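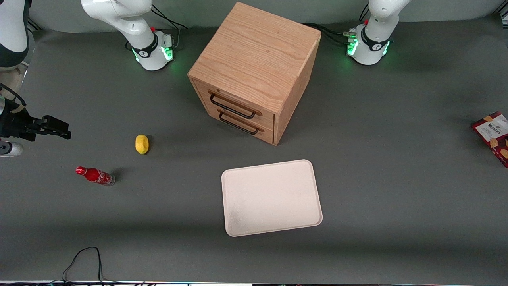
The two-arm bench kit with a drawer cabinet and tray set out for a tidying task.

Mistach Bench Kit: frequently asked questions

Last updated 6th November

Ordering and what you get

What is in the box?
Two arms, two parallel-jaw grippers, the control unit, a stop button on a lead, all power and data cables, and the bolts for fixing the bases to a table. The standard kit comes in two crates. The table is not included, and neither are the household items used in the sample tasks. Most customers find these in their own kitchen or office.

Can I buy one arm on its own?
Yes. The single-arm version is sold under the same name and uses the same control unit. You can add a second arm later without replacing anything, but you will need to send us the serial number of the first so that we can match the software.

Do you hire the kit out?
We do, through Vainio, who look after all hire stock. The shortest hire is two weeks. Hire kits are the same as the ones we sell, though the covers may show marks from earlier use.

How long does delivery take?
Orders go out from our Hustamton workshop. If the kit is in stock we send a delivery date by email once payment has cleared. Crates are delivered to the kerb unless you have asked for help indoors, so please have someone ready to lift.

Setting up

What sort of table do I need?
A flat, rigid one with a matt top. Shiny surfaces confuse the camera and make small items harder to find. Dark grey works well with most objects. Folding tables and tables on castors are not suitable, even with the brakes on.

How far apart should the bases be?
Set them 757 mm apart, measured centre to centre, along the back edge. The template in the smaller crate has the holes marked. If your table will not allow that spacing, contact us before drilling.

Where do the cables go?
Behind the bases and along the back of the table. Leave enough slack at the wrist for the gripper to turn fully.

What does the green ring at the foot of each base mean?
Steady green means the arm is powered and ready. Amber means it is waiting for you to confirm something on screen. Red means it has stopped and will need a reset. Always treat a green arm as one that could move.

Using the kit

What can it pick up?
Anything up to 559 g that fits between the fingers. Drinks bottles lying on their side, small fruit, toy food and packets of crisps are all sensible things to begin with. Crisp packets should be sealed, and you should expect a few crushed ones while you adjust the grip force.

Can it open drawers?
Yes, if the drawer has a handle the fingers can get round. Bar handles are the easiest. Round knobs are possible but slower, and flush drawers with a finger groove are not supported. A light cabinet may slide when the arm pulls, so put a non-slip mat underneath or use the second arm to steady it.

Do objects have to be in exactly the same place each time?
No. The software looks for each item before it moves. A tray that has been knocked slightly out of square is fine. Items near the far edges of the table may be out of reach, and the screen will tell you if so.

Do I need to write any code?
Not for the sample tasks. There are 162 of them in the Skundotis library, which is included in the price. To make your own, you can guide the arms by hand or write scripts.

Care and support

How do I clean it?
Switch off at the wall, then wipe the covers with a damp cloth. Do not use spray cleaner near the grippers. Finger pads can be replaced and are sold in pairs.

How long is the warranty?
Two years on the arms and control unit. Finger pads and cables are not covered. Kits bought before June have the older one-year terms, which can be extended for a fee.

My question is not listed. What should I do?
Use the contact form and include your serial number, which is on the label underneath the control unit.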